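Neues aus der Simulation: Der Greifer lernt warten

Wer in den letzten Wochen an unserem Rechnerraum vorbeigegangen ist, hat die Lüfter gehört. Es liefen die Nachtläufe für Pimetti, unsere Greifplanung, und sie liefen meistens bis zum Frühstück. Die gute Nachricht vorweg: Version 2 ist im Hauptzweig, die alten Konfigurationsdateien lassen sich weiter laden, und die Warnung, die seit August bei jedem Start erschien und von allen weggeklickt wurde, ist weg. Sie hatte übrigens recht. Im Kalibrierungsmodul war ein Vorzeichen vertauscht, das an anderer Stelle ein zweites Mal vertauscht wurde, und so hat sich das Ganze über Monate hinweg höflich ausgeglichen.

Die größte Änderung betrifft den Anflug. Bisher hat der Planer eine Greifpose gewählt, sobald die Wahrnehmung irgendetwas mit brauchbarer Konfidenz gemeldet hat, und ist dann mit großer Überzeugung losgefahren. Bei Kisten ging das gut. Bei allem, was Schlaufen, Riemen oder Halterungen hat, endete es regelmäßig in einer Selbstkollision oder einer Pose, die ein Schlangenmensch beruflich einnehmen könnte. Jetzt gibt es einen Zwischenzustand: Greifer offen, Kamera am Handgelenk auf die Umgebung gerichtet, Arm hält an, bis zwei aufeinanderfolgende Schätzungen zusammenpassen. Im Code heißt der Zustand HOLD_OPEN, im Team heißt er Bedenkzeit.
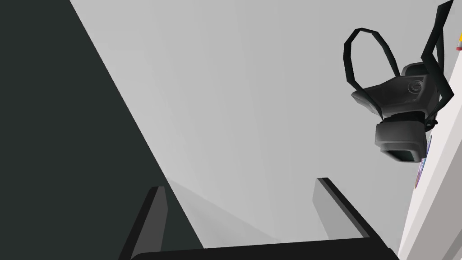
Arbeitsgruppe Robotersoftware - Planung und Wahrnehmung

Für die Wahrnehmung sind solche Ansichten aus der Simulation unangenehm. Viel glattes Grau, links eine fast schwarze Fläche ohne jede Textur, und das einzig Interessante hängt rechts oben: ein schwarzes, kantiges Gerät mit Riemenschlaufen vor einer weißen Fläche. Der alte Segmentierer machte aus Gerät und Riemen gern einen einzigen Klumpen und setzte den Schwerpunkt in die Luft dazwischen. Der neue behandelt dünne, gebogene Teile als eigene Klasse und sperrt sie als Greifpunkte, solange niemand ausdrücklich etwas anderes einträgt. Die Finger des eigenen Greifers werden jetzt vorab aus dem Tiefenbild herausgerechnet. Dass der Roboter eine Weile versucht hat, seinem rechten Finger auszuweichen, bleibt unter uns.

Getestet wurde mit 3.000 zufällig erzeugten Szenen im Simulator Clildale. In 1.232 davon hat die Bedenkzeit die zuerst gewählte Greifpose noch einmal geändert. Das ist mehr, als uns lieb war, und erklärt im Nachhinein manches aus dem letzten Halbjahr. Der Preis ist Rechenzeit: Pro Anflug kommen über 40 Millisekunden dazu. Wer es eilig hat, kann den Zustand mit hold_open: false abschalten und bekommt dann das alte Verhalten zurück, samt Überzeugung.

Beim Werkzeug hat sich ebenfalls etwas getan. Plillomari, unser Betrachter für aufgezeichnete Läufe, spult inzwischen auch rückwärts, ohne dabei den Speicher aufzuessen. Neu ist eine Zeitleiste, die Planerzustände und Kamerabilder nebeneinander zeigt. Man sieht damit recht schnell, ob die Wahrnehmung falsch lag oder der Planer nicht zugehört hat. Die beiden Untergruppen haben dazu traditionell verschiedene Ansichten, und die Zeitleiste gibt bislang abwechselnd der einen und der anderen recht.

Noch offen: Die Anbindung an die Steuerung Benavides erwartet die Gelenkgrenzen in Grad, Pimetti liefert Radiant, und dazwischen sitzt ein Umrechner mit dem Kommentar »vorläufig«. Der Kommentar ist älter als das Repository, in dem er steht. Außerdem fehlen Tests für spiegelnde Oberflächen. Wer eine Szene hat, an der die neue Version scheitert, legt sie bitte mit Startwert und Konfigurationsdatei im Ordner für Fehlschläge ab. Bildschirmfotos ohne Startwert sehen wir uns gern an, helfen können wir damit aber nicht.

Stand: 1. Januar 2026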